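Section 4. Setting Up and Maintaining the Insertion Cell

4.1 Scope

This section covers the preparation of the Barklow insertion cell for peg-and-opening work, the setting of the holder and the block, the approach check, and routine care of the bin. It applies to cells supplied by Vusalberg with the metal bin and the fixed overlooking camera. Cells delivered to the Trudville site before the October revision use a different holder pattern and are covered in Appendix C.

Only persons who have completed the operator course may carry out the steps in 4.3 through 4.6. Electrical work inside the control cabinet is outside the scope of this manual.

4.2 Before You Begin

Have the following ready:

Screwdriver for the holder base
Lint-free cloths
Bin cleaner, non-abrasive
Parts tray for bars not in use
Cell logbook

CAUTION: Lock out the arm before reaching into the bin. The hold state shown on the pendant is not a lockout.

CAUTION: Bin edges may be sharp. Wear cut-resistant gloves while fitting or removing the holder.

4.3 Fitting the Holder

1. Lock out the arm and attach your tag.
2. Remove all bars and loose parts from the bin.
3. Wipe the floor where the holder will sit. Grit under the base will tilt the holder.
4. Place the holder on the floor with the concave edge of its tall panel facing up.
5. Start both base screws by hand, then tighten them alternately until the base is flat.
6. Press lightly on each upper corner of the panel. If the holder rocks, remove it and repeat from step 3.

NOTE: Do not use thread-locking compound on the base screws. The holder must be removed at every full cleaning.

4.4 Placing the Block

1. Set the block at the far end of the bin, close to the back wall, with its openings facing up.
2. Square the front edge of the block to the back wall.
3. Confirm on the pendant that the selected block layout matches the block in the bin. The layout must be selected again whenever the block is turned or replaced.
4. Leave a clear space between the block and the holder. The bar must be able to pass over the holder without touching either of its upper corners.
5. Remove the lockout and close the guard.

4.5 Approach Check

The approach check confirms that the end of the bar is lined up with its opening before any downward force is applied. Perform it after every change of block, bar or holder, and at the start of each shift.

1. Load the bar and select its profile on the pendant.
2. Set the arm speed to the lowest setting.
3. Run the APPROACH routine. The arm brings the bar over the block and stops with the end above the opening.
4. On the camera view, compare the outline of the bar end with the outline of the opening below it. For notched profiles, the notch in the bar must correspond to the notched side of the opening.
5. If the bar is turned or shifted, correct it with the jog keys and store the new position. Do not correct the error by moving the block.
6. Run APPROACH a second time and confirm that the stored position is repeated.

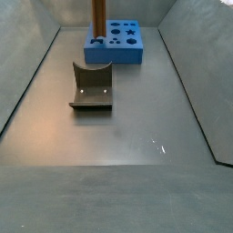 Angelovski asks whether step 5 could allow a small nudge of the block when the error is only in one direction, as storing a new position takes longer than moving the part. The request has been reviewed and the step stands as written. A block moved by hand invalidates the stored positions for every other opening, and the error will appear again with the next bar.

7. When the position is confirmed, run INSERT at the lowest speed. Keep one hand at the stop button for the first insertion.
8. If the force limit trips, press STOP and retract the arm with the jog keys. Inspect the end of the bar and the rim of the opening for damage before another attempt.
9. After 2 trips in succession on the same opening, take the cell out of service and repeat 4.4 and 4.5 in full.

CAUTION: Do not raise the force limit to complete an insertion. A bar that will not enter under the standard limit is misaligned, damaged or of the wrong profile.

4.6 Camera View and Lighting

The bare metal of the bin reflects light from lamps, windows and colored parts. Reflections on the floor are acceptable provided that they do not reach the top of the block or obscure the end of the bar.

1. Check the view with the cell lights on and the guard closed.
2. If glare covers an opening, turn the lamp away from the block and check again.
3. Clean the camera window with a dry cloth only.
4. Repeat the approach check if the camera mount has been touched.

4.7 Routine Care

Every shift: Wipe the bin floor and the top of the block. Check that the holder is firm.

Every 400 insertions: Inspect the end of each bar for rounding at the corners. Replace any bar whose notch is chipped.

Every 1,000 insertions: Remove the holder and the block, clean the full bin including the seams along the side walls, and refit both parts as described in 4.3 and 4.4. Replace the base screws if the heads are worn.

Fine scratches in the bin walls do not affect operation and need not be polished out. Dents or raised burrs on the floor beneath the block or holder must be reported before the cell is used again.

4.8 Records

Enter each approach check in the cell logbook with the bar profile, the block layout and any correction stored. Record force trips separately on Form 68. Completed forms are kept with the cell until the next full inspection.

Revision issued Sunday, May 3, 2026. Replaces all earlier versions of Section 4.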